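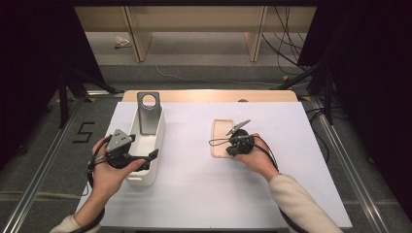
Bemik open day, Drumau

Bemik sells phone cases, stands and small desk accessories from a long low building on the east side of Drumau, behind the tire place. They open it to the public once a year. I had been meaning to go for a while and finally signed up through the form on their site, which asks for your name, your shoe size (they never used it) and whether you are coming by car.

Parking is at the back. The front lot is for deliveries and they will send you around if you try it. The entrance for visitors is a gray door with a bell, and you wait in a hallway with a rack of old catalogs until the guide comes. There were 32 of us on the list and we went in two groups. I was in the second, so I had time to read the catalogs. The oldest was all belt clips and car chargers.

The guide was a woman from the returns department. She said the company started out selling other people's cases at weekend markets, and began ordering its own designs later, when the market stalls stopped paying. The current list has 752 items on it, counting each color separately. Most are cases. The rest are stands, cords, screen cloths and a few things they are trying to get rid of.

The first stop was the sample room. Every design they have considered in the past few years is kept there in flat drawers, labeled by phone model and then by material. You can pull the drawers open yourself. Some of the rejected ones looked fine to me. One cork case had been turned down for shedding crumbs into the charging port. A green one was turned down on color alone, and the guide would not say by whom.

After that came the carpeted room, which is where cases and stands get handled at tables. I liked this part of the building best. It is quiet, with gray carpet and numbers put down in black tape, so a table can be called by its number. We spent the longest at 5. The table there is light wood with a white surface laid on top, and small things show up well against it. A translucent peach case lay flat on the white, and next to it was an open white plastic container with a gray metal stand upright in it. The stand is a tall flat piece with a big round hole near the top. The container has rounded corners and is deep enough to hold the stand up on its end, though the stand is much taller than I expected from the catalog photo.

Somebody in our group asked about the peach color. It belongs to a line called Yau, which is all soft translucent shades, and peach outsells the others. The guide said clear cases used to be the safe order for any shop, but people got tired of them turning yellow, and a case with some color in it to begin with hides that for longer. I have a clear one that has gone the shade of weak tea, so I wrote that down.
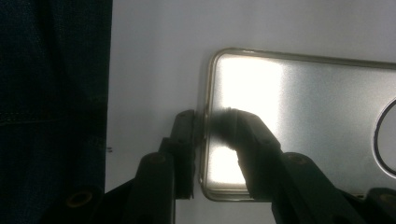
Report by Toàn Chu
Posted 24 November 2021 in Visits

The other thing I wanted to see up close was the metallic finish. At the table there was a silver piece with a brushed face and a thin raised rim in a gold tone running around the rounded corners. Under the lights the face throws back a lot of glare, and from some angles the brushing disappears into a white patch. Tilt your head and it comes back. The guide said that customers who buy the metallic finishes write in about two things, fingerprints and scratches near the camera opening, and that the rim gets compliments.

I asked whether a raised rim does anything besides look good. Her answer was that it keeps the face off the table a little if you lay the phone on its back. She would not promise more than that. A man behind me said his had chipped in a month and she gave him the returns address.

From there you go through a swing door to the packing side, where the floor is bare concrete and it is a good deal colder. Orders go out in flat cardboard mailers. Stands go in boxes. On a normal day they send 600 parcels, and in the weeks before the holidays a good many more, though she did not have the number with her. Labels are printed in one corner and the tape comes off a big dispenser that squeaks loudly enough to stop conversation. The cases themselves travel in a paper sleeve now. They gave up plastic bags last February. Two shops complained that the sleeves hide the color, and a version with a window is being tried.

There was a short stop at the Jetar shelf. Jetar is their desk stand range, and I think they wanted us to look at it more than we did, as most of the group had already spotted the sale table through the next door.

The sale table is the reason a lot of people come. Everything on it was $6, cases and stands alike, mostly older phone models and discontinued colors. Check the model number printed on the sleeve before you pay, because the piles get mixed up quickly and they don't take sale items back. I bought a dark blue case for my sister's phone and a stand with a dent in the foot. Cards were accepted but the reader was slow and the line went out past the mailers.

Coffee and packaged cookies at the end, in the same hallway where we started. The whole visit took a little under two hours with the sale table. Wear something warm for the packing side. There is one restroom for visitors, to the left of the gray door, and the light switch is outside it.

The sign-up form for next year goes on the Bemik site in February.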